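Fold the Polo Shirt and Leave It Alone

By Lihua Liao

My mother hung everything that had a collar. Blouses, work shirts, my brother's school polos. Her closet rod bowed in the middle and one October it came out of the wall. I have been a folder ever since, and I think most households would do better to stop hanging polo shirts.

A polo is a knit. Put it on a wire hanger for a few weeks and the shoulders grow points. The placket pulls down under its own weight and the collar spreads.
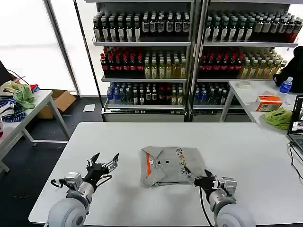

Issue 257

A gray polo folded square on a white table, collar at one side, needs very little else. The lower edge may be a bit uneven and have some creases in it. I don't care about that, and I don't think you should. People give up on folding when they decide every shirt has to look like it came out of a package.

Readers of the Stustwood newsletter have written to tell me that hanging is faster. I don't find it so. I can fold a polo in three moves once it is lying flat, and getting it flat is most of the work. Take it by two corners and pull the top edge straight before doing anything else. 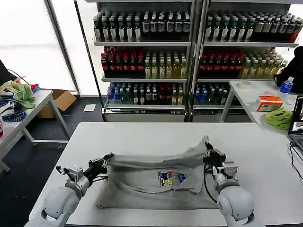
The other complaint I get is about space, as if folding needed a special room. It needs a clear table. Mine also serves for bills and homework, and I clear it on laundry night. Beds are too soft – the cloth sinks and the folds wander.

I will make an exception for linen and for anything with a lining. Those can have the closet rod. The polos go in the second drawer, four to a stack, with the collars facing the same way.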